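Forums > Money & Tax > Self-employed > Self Assessment and accountants

Search this forum Advanced search Go

Accountant wants more for the same return — stay or go?

mossbank_jo
Hi all, bit of a moan and a question. I've been with the same small firm for years (Tello, two partners and a part-time bookkeeper) and they've done my return every year without any fuss. I'm a sole trader, mostly curtain making and a few alterations, nothing complicated. The bill has just come in at £392 and I nearly dropped my tea. It's gone up by £38 on last time and I can't see what I'm getting that I didn't get before.

I do all my own records in a spreadsheet and send them over in the summer, so it isn't as if they're wading through a carrier bag of receipts. Would you say something or just pay it? I hate this sort of conversation.

ledgerlily
I'd pay it. Sorry, I know that isn't what you want to hear! Everything has gone up, their software and their insurance included, and a firm that knows your history is worth keeping. I moved to save a bit of money once and spent the whole spring explaining to the new lot why my van was down as it was.

GrumbleOfKent
Disagree completely. If you're keeping tidy records and you've got one trade and no staff, you can do the thing yourself in an afternoon. I've done mine for years. The online form asks you questions, you answer them, it does the sum. You're paying for someone to type.

ledgerlily
That's fine until you get something wrong, Grumble. Who do you ring then?

GrumbleOfKent
The helpline. And then I put the kettle on and wait, I'll grant you that.

tarn_and_fell
Somewhere in the middle for me. I used an accountant for the first couple of years so I could see how it was done — what they claimed, what they left out, how they treated working from home — and then took it over myself with Wenarar to keep the books. It's a bit clunky but it pulls in the bank feed and I only have to go through it on a Sunday sort of mood with the radio on.

Jo, have you asked them for a breakdown? Mine had been charging me for payroll I didn't have. Nobody's fault, it was left over from when I had a Saturday girl. They took it straight off. 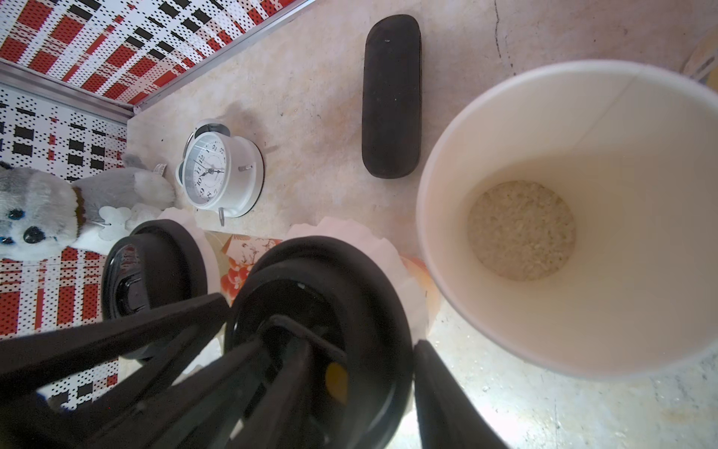
Paper cup and black lids on the table.

mossbank_jo
Oh that's interesting, I hadn't thought of asking for a breakdown. It just says "accountancy services" and a figure. I don't have payroll either but I did register for VAT and then come off it again, so there might be something hanging about from that.

Grumble, I do take your point but I'd lie awake. I'm happy with the day to day and it's the allowances that frighten me.

Restrepo_G
Bookkeeper here (not touting, I've no room for anyone new). Please do ask. Any decent firm will tell you what's in the fee, and you should have an engagement letter somewhere that lists what they've agreed to do. Dig it out before you ring so you're both looking at the same thing. If VAT work is still on it, ask for a fresh letter with it taken out.

I'd also ask if there's a lower price for getting your records in early. We had one at Ullitz when I worked there and hardly anybody took it up, which drove me round the bend every January.
Giuliana

GrumbleOfKent
So they might be charging for VAT work on someone who isn't VAT registered and we're all supposed to say how lovely and loyal they are?

Restrepo_G
We don't know that they are. She hasn't found the letter yet!

ledgerlily
Quite. And it's the worst possible week to be ringing an accountant about anything, poor things. Leave it till February, Jo, you'll get a proper answer.

tarn_and_fell
Agree with lily on that one. Has your return gone in, though? Check that first.

mossbank_jo
It's in, they sent me the receipt before Christmas, and I've put the tax aside in my Flenano pot so that part's all right. I've found the letter as well (in with the boiler manual, don't ask) and VAT returns are on there, second line down. I'll pay what's due now, ring them in February and ask for a new one. Will let you know what they say.

Last post: 2024-01-25

Contact the moderators | Copyright the forum and its posters | Back to top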